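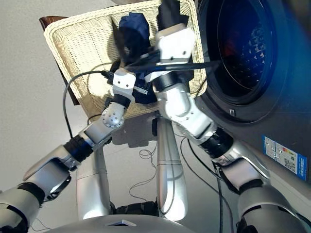 Wamuvum is a small school for people who want to look after their clothes and have grown tired of being told things. We teach washing, drying, stain work, plain mending and storage, in the evenings and on some Saturdays, at 1226 Terance Road in Ollau. We don't sell detergent. We don't sell anything that goes in a drawer, a drum or a dispenser, and we have no partners, sponsors or "recommended products" page.

You should be suspicious of a company that says nice things about itself on a page like this one. We are too. So we'll try to stick to what we do, what it costs, and what we don't know.

## How it started

The school began with an argument over vinegar. One side said a splash in the final rinse sets the color of a new garment. The other side said it doesn't, and that modern dyes are either fixed at the factory or they aren't. Both sides had read it somewhere. Neither had tried it.

So we tried it, badly, with cut-up dish towels and no notes worth keeping. Then we tried it again with labels pinned to everything, and the towels with vinegar looked the same as the towels without. This doesn't prove much. They were one kind of towel in one town's water. But it was more than either side had before, and it was cheap, and people kept asking to come and watch.

The classes grew out of that. We rented the ground floor of the old Tahiri building, bought secondhand machines and put up a pegboard that is still a little crooked.

## What we think of laundry advice

Not very much. There's a huge amount of it and most of it is copied. You can follow a tip about salt and blood stains back through page after page and never reach a person who spilled anything. The cheerful ones are the worst – baking soda, a lemon, a "magic" paste, and a before-and-after pair shot in different light.
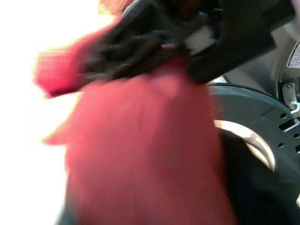 Dye loss is the subject we get asked about most, and it's also where the advice is most sure of itself. Wash dark with dark, they say, turn it inside out, use cold, and you'll be fine. Perhaps. Cold water does seem to help with a lot of cottons, and we teach it. But take something soft in a pinkish red, like the piece shown here, and tell me by looking whether it will bleed. I can't. Neither can anyone who writes a column. A damp white cloth pressed on an inside seam will tell you more in a minute than any chart, and it's the first thing we ask people to do with their own clothes on the first evening.

We're no kinder to care labels. A label tells you what the maker is willing to stand behind, which may be a good deal more cautious than what the cloth can take. "Dry clean only" sometimes means a structured jacket that would truly be ruined in water. Sometimes it seems to mean that the maker didn't want to test it. We won't tell you to ignore the label. If you do ignore it, we'd like you to know what you're risking and to start with something you could stand to lose.

## The classes

**Basics** runs for four evenings. Sorting, loading, how much detergent (less than the cap suggests, in our machines at least), drying without a dryer, and one long session on reading labels. Bring ordinary laundry. Please don't bring your best.

**Stains** is two Saturdays. We make the stains ourselves, let them sit, and then try the well-known cures side by side against plain water. Plain water does better than people expect, though oil and ballpoint ink will humble everybody.

**Mending** is six evenings of buttons, hems, seams and small holes. Nothing invisible. We've yet to see an invisible mend that was invisible by daylight, and we'd sooner teach a neat one that shows.

**Storage** is a single evening, mostly moths. Cedar gets a fair hearing and no more than that. Cleaning things before you put them away gets most of the time.

There are 57 places each term, split between the four. The whole set costs 500 dollars, or you can pay for single classes at the desk. There's no certificate at the end. We were asked to offer one and couldn't work out what it would certify.

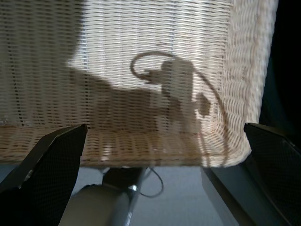 **Maureen Tesk**

I write these pages and teach Basics, so the opinions here are mostly mine and the others put up with them. I have no degree in textiles. I worked in alterations for a long time and then at the counter of a dry cleaner, where I learned how many ruined sweaters are blamed on the wrong thing. It was usually the agitation. Customers almost always said heat.

I'm wary of the word "expert" on a site like this. What I have is a cabinet of swatches, nearly 300 of them now, each with a card that says what was done to it and when. Some cards just say "no change." Those are the ones I'd save in a fire, and they're also the ones visitors skip. You're welcome to go through the cabinet if you ask first and put things back in order.

My own blind spots, as far as I can see them: I'm harder on fabric softener than the evidence allows, and I've never liked front loaders. We keep one anyway.

## What other people make of us 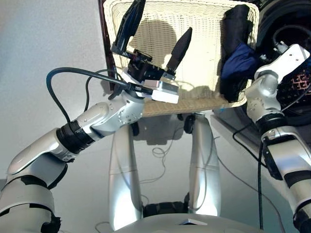 Someone wrote in February to say the Stains class had been a letdown – two full Saturdays, a sore back, and at the end of it "you basically told us to rinse things sooner." They'd wanted a list to tape inside the cupboard door. They added that the part on wool was good and that they might come back for Mending, but only if the chairs improved.

It's a fair complaint. We do basically tell you to rinse things sooner. We've talked about making a list for the cupboard door and we keep stopping at the third line, where it starts needing a "depends on the fabric" after every item. The chairs have been replaced.

Others have told us that we're joyless, that we take the fun out of a home remedy, and that their grandmother's method worked for years. It may well have. If you have a method like that, bring it in along with two pieces of the same cloth, and we'll run it next to nothing at all and write up the card whichever way it goes.

## Things we don't do

- Pick up, wash or return laundry. We're a school.
- Save a garment over the phone.
- Test products for the companies that make them. We've been offered free boxes and have sent them back.
- Say what's "green." We don't have the means to measure it, and most of the claims we've read don't say how they were measured either.

## Finding us

The door is on the side of the Tahiri building, past the bike rack. The front entrance belongs to the tenants upstairs. Parking on Terance Road is poor after five. The desk is open for an hour before every evening class, and messages left on the machine do get answered, though not fast.

Fees and places on this page were last checked on 23rd August. If you're reading it much later than that, call before you believe them.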